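**Foro del club de robótica > Proyectos de curso > Reposición y compra (equipo Drana)**

**Hilo: ¿Cesta en el suelo o en un taburete?**

---

**marta_ilten** · 2022-04-13

Abro hilo para no seguir en el del presupuesto. La tarea de la segunda fase es pasar bebidas de la estantería a la cesta de la compra. Tenemos grabados 228 intentos por teleoperación y, después de revisarlos, sirven 205. De los descartados, la mayoría falla en el mismo punto: la mano baja hacia la cesta, los dedos tocan la rejilla del lateral y la botella se queda cruzada sobre el borde.

Propongo subir la cesta a un taburete. El brazo trabajaría más recogido y la muñeca no tendría que girar tanto. Si nadie se opone, lo cambio en la ficha de la tarea.

---

**fadby**

Me opongo. Las bases dicen que la cesta va en el suelo, delante del mueble. Podemos entrenar con taburete todo lo que queramos, pero lo que aprenda no va a valer para la prueba. Esa altura es justo lo difícil.

---

**kiko_r**

> Las bases dicen que la cesta va en el suelo

Dicen «a los pies del expositor». En diciembre se preguntó a la organización y contestaron que se admitía una base baja si no tapaba el paso. Está en el hilo de dudas, página 2.

De todas formas, yo miraría antes la orientación. Si la cesta queda girada respecto al mueble, el asa y los laterales estorban de otra manera. ¿La estáis colocando siempre igual?

---

**marta_ilten**

No. La giramos entre grabaciones a propósito, para que haya variedad. En la ficha pone entre 0 y 90 grados.

---

**kiko_r**

Pues ahí tienes parte de los fallos. Separadlos por ángulo y mirad si se juntan en algún tramo. Cuesta una tarde y no hay que mover nada.

---

**fadby**

De acuerdo con kiko en eso. Con el taburete sigo en contra, aunque la organización lo admita. Si luego en la sala no nos lo dejan poner, no tenemos tiempo de volver a grabar.

---

**laura.lü**

Una cosa aparte. El que opera no ve bien la cesta cuando el brazo izquierdo está bajado, porque la propia mano la tapa. En mis turnos acababa moviendo la cabeza del robot a cada momento, y eso mete ruido en los datos. Con el taburete también pasa, lo probé dos veces.

Lo que sí me ayudó fue alejar la cesta un palmo del mueble. Queda sitio para entrar desde arriba y el antebrazo no roza el raíl de la balda.

---

**marta_ilten**

Lo del palmo no estaba apuntado en ningún sitio. Por favor, los cambios de montaje se escriben en la ficha el mismo día. Si hay sesiones con la cesta cerca y otras con la cesta lejos, tengo que saber cuáles son.

---

**laura.lü**

Tienes razón. Fueron mis tres últimas sesiones. Lo paso esta tarde a la ficha.

---

**kiko_r**

¿Y los cables? La última vez que estuve había lazos sueltos por el suelo entre las piernas y el mueble. Antes de discutir de taburetes yo los recogería.

---

**fadby**

Lo de los cables lleva pendiente desde que empezamos. Hay canaleta en el armario de Ilten, solo falta cortarla.

--- 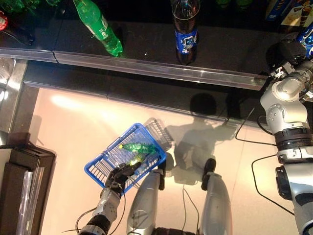 **Dong-hyun Pyo**

Subo una captura de la tarea con la cesta en el suelo y girada, que es la posición de la que habláis. La mano izquierda está sobre la esquina de la cesta, con la botella verde dentro y tumbada. La otra verde sigue echada en la balda, al lado de la de cola. Los cables del brazo derecho están por el suelo, en eso kiko tiene razón.

Sobre lo que dice Laura: desde la cabeza, la mano cae encima de la esquina delantera, pero el resto de la rejilla se ve. Yo dejaría la cesta en el suelo y limitaría el giro en la ficha hasta tener los fallos separados por ángulo. Esa separación la puedo hacer yo con los 205 buenos y los descartados. Marta, necesito permiso de lectura en la carpeta Drana, ahora mismo solo veo la primera fase.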